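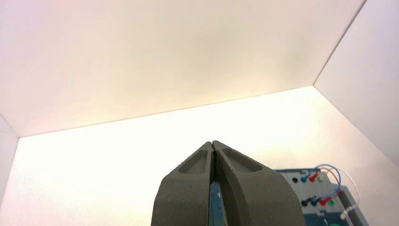
Una semana en autocaravana sin reservar plaza

Entre Cledano y Galport hay áreas de pernocta municipales, aparcamientos de puerto y un camping que abre todo el año. Recorrimos la ruta en abril para ver cómo se duerme, dónde se vacía y cuánto se gasta.

11 de agosto de 2024

Quien alquila una autocaravana por primera vez suele dedicar semanas a comparar vehículos y una tarde, con suerte, a pensar dónde va a dormir. Nosotros hicimos lo mismo. Teníamos claro el número de camas, el tamaño de la nevera y el portabicicletas. Del resto sabíamos que saldríamos de Cledano un martes de abril, que volveríamos siete días después y que queríamos llegar al mar.

La ruta es corta. Por autovía se hace en una mañana, pero la carretera vieja sigue el río, cruza cuatro pueblos con área de autocaravanas y baja a la costa por un puerto de montaña de curvas anchas. En verano las plazas se llenan a media tarde. En abril encontramos sitio todas las noches, aunque una de ellas a la segunda.

El vehículo era una perfilada de 7 metros con cama trasera y otra abatible sobre el comedor. Pasaba justo por las calles del centro de los pueblos y en dos ocasiones preferimos dar la vuelta antes de comprobar si cabía. Conviene apuntar la altura y la anchura en un papel y pegarlo en el parasol. La cifra que importa es la exterior, con espejos y con la antena o el aire acondicionado del techo si los lleva.

Aparcar y acampar

La diferencia entre estacionar y acampar es lo primero que hay que entender, y la que más discusiones provoca. Una autocaravana bien aparcada, apoyada en sus ruedas, sin verter nada y sin ocupar más espacio que el suyo, está estacionada, haya o no gente durmiendo dentro. Si se saca el toldo, se bajan las patas o se ponen la mesa y las sillas en el suelo, ya se considera acampada. A partir de ahí mandan las normas autonómicas y las ordenanzas de cada municipio, que no se parecen entre sí.

En Cledano el área está junto al polideportivo y las plazas son largas y algo inclinadas. Un cartel en la entrada indica la estancia máxima y prohíbe expresamente los toldos. Dos vehículos tenían los calzos puestos el día que llegamos. Los calzos no suelen dar problemas, pero en algún municipio los tratan como un elemento de acampada y es mejor leer el cartel completo antes de sacarlos del maletero.

El ruido es el habitual de un pueblo: entrenamientos hasta las diez de la noche, un camión de basura de madrugada y, por la mañana, los padres que dejan a los niños en el colegio. Dormimos bien. La farola más cercana entraba por la claraboya y la segunda noche ya habíamos aprendido a bajar el oscurecedor antes de acostarnos.

Aguas

Las aguas marcan el ritmo del viaje mucho más que los kilómetros. El depósito limpio del vehículo nos duraba dos días con duchas cortas y tres sin ellas. El casete del inodoro, dos días siendo tres personas. Esas son las fechas que hay que mirar en el mapa, y no la distancia entre un pueblo bonito y el siguiente.

El punto de servicio típico tiene una rejilla en el suelo para las aguas grises, un vertedero aparte para el casete y un grifo de agua potable. El orden recomendable es vaciar las grises, vaciar el casete, aclarar la zona y dejar para el final el agua limpia, con la manguera propia y con las manos lavadas. El grifo que está junto al vertedero no es para llenar el depósito, aunque la rosca encaje. Vimos a un viajero hacerlo y a otro explicárselo con bastante paciencia.

Llevar adaptadores ahorra tiempo. En cuatro pueblos encontramos tres roscas distintas. La empresa de alquiler nos había dado una manguera corta y un solo conector, y en la ferretería de Cledano compramos dos más y un tramo de tubo alimentario. También vale la pena una regadera o una jarra grande para los sitios en los que el grifo es de pulsador y corta cada pocos segundos.

El segundo día llegamos a un área con el punto de servicio cerrado por obras. La aplicación del móvil lo daba como abierto. Los comentarios de los usuarios son útiles si se leen por fecha, y el último era del otoño anterior. Una llamada al ayuntamiento por la mañana habría bastado.

La electricidad

Salimos con una batería auxiliar, una placa en el techo y la idea de no enchufarnos en toda la semana. En abril se puede, con condiciones. Los días de sol la placa reponía el consumo de la noche, que en nuestro caso eran luces, bomba de agua, carga de teléfonos y el ventilador de la calefacción. La calefacción de gas parece gratuita en electricidad y no lo es: el ventilador funciona muchas horas cuando fuera refresca.

El tercer día estuvo nublado desde el desayuno y apenas condujimos. Por la noche el panel de control marcaba la batería más baja de lo que nos gustaba y apagamos la calefacción hasta las seis. Hay que aprender a leer ese panel en la entrega, con calma y haciendo preguntas. En el nuestro, el voltaje con la bomba en marcha engañaba, y la lectura buena era la de primera hora, con todo apagado.
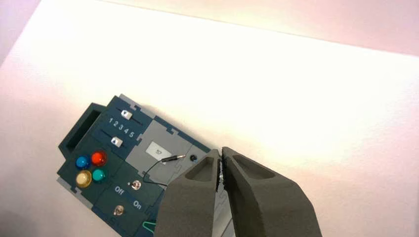 Tablero verde azulado oscuro con dos mandos deslizantes blancos.

Las tomas de las áreas municipales suelen ser de poca potencia. Alimentan un cargador y la nevera, pero saltan si alguien enciende a la vez un calefactor y un hervidor. El poste del tercer pueblo compartía protección entre varias plazas, así que al saltar nos quedamos a oscuras nosotros y dos vecinos. El alargador debe desenrollarse entero, incluso cuando sobra la mitad, y quedar por donde no pase nadie.

Si el viaje es en invierno o el vehículo no lleva placa, lo prudente es planear una noche enchufado de cada tres. Con nevera de compresor en pleno agosto, una de cada dos.

El camping de Ranjbar

La cuarta noche la pasamos en el camping Ranjbar, a medio camino de la costa. Pagamos 29 euros por la parcela con luz y las tres personas, tarifa de temporada baja. Por ese precio hay duchas, lavadero, un bar que da cenas hasta las nueve y media y una parcela de hierba con seto donde sí se puede sacar el toldo. También las sillas, que llevaban desde el martes en el garaje del vehículo.

Hay viajeros que presumen de no pisar un camping y otros que no entienden dormir en un aparcamiento. Intercalar las dos cosas funciona bien. Una parada de este tipo a mitad de semana permite lavar ropa, cargar baterías, ducharse sin mirar el nivel del depósito y cocinar algo que huela. El pescado se hizo fuera, en el hornillo.

La recepción cierra a mediodía durante dos horas. Quien llegue en ese intervalo puede esperar en la explanada de la entrada. Las parcelas del fondo, junto al río, son más frescas en verano, pero el último tramo del camino tiene una rama baja y con capuchina no se pasa sin rozar.

La bajada a Galport

El puerto de montaña se sube en tercera y se baja en la misma marcha o en una inferior. Una autocaravana cargada pesa mucho y los frenos se calientan si se confía todo al pedal. Paramos en los dos miradores, en parte por la vista y en parte para dejar pasar a los coches que venían detrás. En la carretera general no pasamos de 90 y el consumo se notó: el depósito de gasóleo dio para toda la ruta y para media provincia más.

Antes de arrancar hay que repasar el interior. Claraboyas cerradas, cajones con el pestillo echado, nevera bloqueada, escalón recogido, bombona como indique el manual. La lista pegada en la puerta parece una exageración el primer día. En la primera rotonda se nos abrió el armario de los platos, que por fortuna eran de melamina.

Galport tiene el área en el muelle viejo, sobre cemento, sin sombra y con el agua a pocos metros. Se paga en una máquina que acepta tarjeta y que pide la matrícula. El viento entra de costado y por la noche mueve el vehículo, de modo que es mejor aparcar de morro hacia el mar si las líneas lo permiten. A cambio, se va andando a la lonja, al mercado y a la playa, y el autobús del faro para enfrente.

Era jueves de mercado en la plaza el día que salimos a comprar pan y acabamos con una bolsa de alcachofas, medio queso y un cubo de plástico. El cubo resultó la mejor compra del viaje. Sirvió para fregar fuera, para guardar las zapatillas con arena y para llevar la ropa a la lavandería automática que hay detrás de la iglesia.

La devolución

Skokow, la empresa con la que alquilamos, pide el vehículo con las aguas vacías, el interior barrido y el gasóleo al mismo nivel que en la salida. Es lo normal en el sector. La limpieza exterior corría por su cuenta. Lo que más se penaliza en casi todos los contratos es el casete sin vaciar, y con el punto de servicio de Cledano a dos calles no había excusa para dejarlo.

La última mañana se va entera en eso. Vaciar, aclarar, barrer, quitar sábanas, repostar y comprobar que no queda nada en los altillos. Llegamos con tiempo y la revisión fue rápida: vuelta exterior comparando con las fotos de la entrega, neumáticos, toldo, bajos de las puertas y nivel de gas. Recomendamos hacer fotos propias al recoger, también del techo si hay una escalera a mano, y guardarlas hasta que devuelvan la fianza.

Datos prácticos

Cuándo ir: de abril a junio y de mediados de septiembre a finales de octubre. En agosto, llegar a las áreas antes de comer.

Permiso: el B sirve para autocaravanas de hasta 3.500 kilos de masa máxima autorizada. Conviene preguntar cuánta carga útil queda con el depósito de agua lleno y todos los viajeros a bordo.

Qué llevar: conectores de varias roscas, manguera alimentaria, guantes desechables, calzos, alargador largo, linterna frontal, felpudo y un cubo.

Mascotas: admitidas en el camping Ranjbar con correa. En el muelle de Galport, también, salvo en la zona de redes.

Compra: el supermercado de Cledano tiene aparcamiento descubierto en la parte trasera. El de Galport es subterráneo y no caben autocaravanas.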